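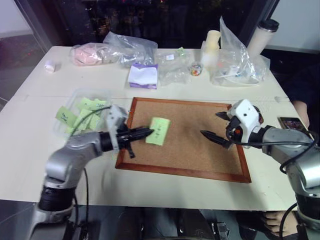 Figure 2. Cork board with a handwritten sticky note, and the container of sticky notes beside it.

3.2 The board as a household memory

Of all the objects our participants talked about, the cork board was the one they spoke of most fondly, and we ended up giving it more room in this paper than we had planned. It is a humble thing, a sheet of cork in a narrow reddish-brown wooden frame (Figure 2), and yet in the Nalby households it carried dentist visits, school lunches, and a good many small apologies. Of the 738 notes we collected, most held only a few words, set down one under another in a short column. People liked being able to lay the board flat on a table when it got crowded, so that everyone could reach it and talk over what should stay.

We also came to appreciate the supply of loose notes. Where a pile was kept right next to the board, as with the yellow-green ones in Figure 2, families told us they wrote things down sooner. Shaikh noticed the same habit in his March visits, and we return to it in Section 4.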